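Wooden tabletop

A wooden tabletop is the flat upper part of a table, the bit everybody puts their coffee on. I've been looking after this page of our house encyclopedia for a while now, and I'll admit up front that I like tabletops more than is normal. I refinish them in my garage in Westmont, so expect opinions along with the facts (corrections welcome, as always!).

Basic forms

Most wooden tops are made in one of a handful of ways. A plank top is boards glued edge to edge, sometimes with narrow end pieces called breadboard ends that help keep the whole thing flat. A veneered top has a thin skin of nice wood over a cheaper core. Butcher block is strips glued up thick, and it weighs about as much as you'd fear when you have to carry it upstairs.

You can usually tell solid wood from veneer by looking at the edge. If the grain on top rolls over and carries on down the end, you're probably looking at solid wood. If there's a seam or a strip of edging, it's likely veneer, although a well-made edge has fooled me more than once. From straight overhead I wouldn't bet money either way.

Grain and color

Grain is the pattern left by the way the tree grew and the way the log was cut. Straight grain gives you long lines running the same direction, and it's the calmest kind to live with. Cathedral grain makes those pointed arches down the middle of a board. Burl is all swirls, and I love it in small amounts.

Pale woods like maple, birch, ash and beech are popular for desks and worktables, and they brighten up a room like you wouldn't believe. Many of them go yellower with the years, especially under an oil-based finish. Leave a placemat in one spot from spring to August beside a sunny window and you may well find its outline when you pick it up - I have a lovely rectangle on mine to prove it.

Marks on the surface

Light tops are less forgiving of gray marks than dark ones. A faint streak on pale wood could be a scratch, a smudge or a bit of pencil, and they can look almost identical until you get down low and sight across the surface with a lamp off to the side. Then a scratch tends to show a little shadow, and pencil often has a slight shine to it.

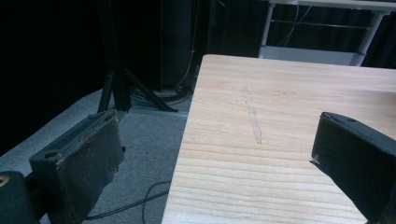

Cleaning and small repairs

Start gentle. Wipe along the grain with a barely damp cloth and dry it right away. If the mark is still there, try a soft white eraser, again with the grain, and brush off the crumbs. That takes care of most pencil, and quite a few scuffs too.

For a real scratch in an oiled top, I go over the spot by hand with 400 grit paper and then put on a thin coat of the same oil. Varnish is touchier. Sanding one small patch leaves a dull island in the shine, so I'd rather live with the scratch or redo the whole top. Never sand veneer hard! My friend Trinity Gallagher went clean through hers on a side table and now keeps a very large lamp on it.

Water rings are a separate headache. White ones are usually moisture caught in the finish, and they sometimes fade by themselves over a few days. Dark ones have generally reached the wood, and those are a much bigger job.

Tables on carpet

Carpet is kind to table legs and hard on level tops. Legs sink in, and not always by the same amount, so a table that sat dead flat on a bare floor may rock a bit. Wide cups under the feet spread the load. Sanding is another matter: pale dust gets down into gray carpet and stays there for ages, so put an old sheet down first, or better still carry the table outside.

See also: Breadboard ends; Edge banding; Furniture oil; Veneer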